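Labeling Wrist-Camera Episodes for Grasp Success Prediction

Applies to: Pludix annotation tool, Jillham bench data
Last revised: January

Purpose

This page explains how to prepare recorded episodes for training the grasp success predictor used in the Fourie study. The predictor takes a short run of wrist-camera images and estimates whether the grasp in progress will hold. Its accuracy depends heavily on consistent labels, and annotators are asked to read the whole page before opening their first batch.

Before you begin

You will need a Pludix account with annotator rights and a copy of the Kanidska object list. The current release contains 1338 episodes, of which 219 are held out for testing. Held-out episodes are locked and cannot be opened for labeling. If one appears in your queue, return it and notify the data desk.

Step 1. Open the episode and set the decision point

Load the episode and play it once at full speed without marking anything. On the second pass, stop at the last image before either finger makes firm contact with the target. This image is the decision point. The tool will save the 35 images leading up to it as the input window. Episodes with fewer images before contact should be marked "short" and skipped.

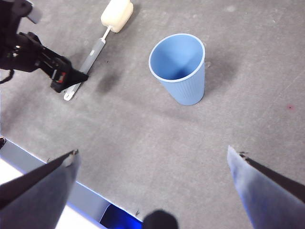
Step 2. Name the target and the other objects

Each decision point must carry one target and a list of any other objects in view. Use the names in the Kanidska list, and do not guess at an object that is only partly visible if its type is unclear. Where a second arm is in view, decide which arm the episode belongs to before naming the target. With a light blue cup standing clear on the floor and the black gripper at the handle of a long cleaning brush, the two objects receive separate entries, and the brush is entered under the black arm. Whether the gripper is touching the handle or held just over it may be hard to judge from one view; in that case set the contact field to "uncertain" and check the images on either side. Stains and specks on the floor are not objects and receive no entry.

Step 3. Assign the outcome

Play the episode to the end. Mark "held" if the target leaves the surface and stays in the gripper until the release command. Mark "dropped" if it leaves the surface and falls early, and "missed" if it never leaves the surface. The outcome is never assigned from the decision point alone.

Step 4. Submit for review

Submit in batches of 41 episodes. A second annotator labels each batch without access to your entries. Disagreements on outcome are settled by replaying the episode; disagreements on contact remain "uncertain" in the final file.

Known problems

Fingers close to the lens are often blurred. Do not use their sharpness to locate the decision point.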